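Section 6. Working Alongside the Dredach Picking Arm

If you have packed drinks orders by hand at Gondilley for years, the first week with the arm will feel a bit strange, and that's fine. Your job moves from lifting to checking, and your eye for a bad bottle matters as much as it ever did.

1. Sign in at the Jelano panel and choose your station.
2. Wait for the green lamp before you put anything in the pick area.
3. Stand each bottle upright, with the front of its label toward the arm.
4. Press Start and step back behind the yellow line.

Note: The arm handles almost 3,000 bottles a shift, so please don't try to keep pace with it. Pause it whenever you like.
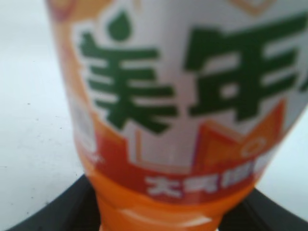

Label checks are now the biggest part of your day, and they go more easily once you know what the wrist view gives you. Up close it is a little soft, so go by the large print and the colors first — big green characters on white, say, with a red-orange band lower down — and leave the small print for when the bottle is in your hand. If the panel shows code 17, the label wasn't matched. Pick the product from the list yourself and press Confirm.

Caution: Never reach in while the Bite light is on. The fingers are closing, and they close firmly.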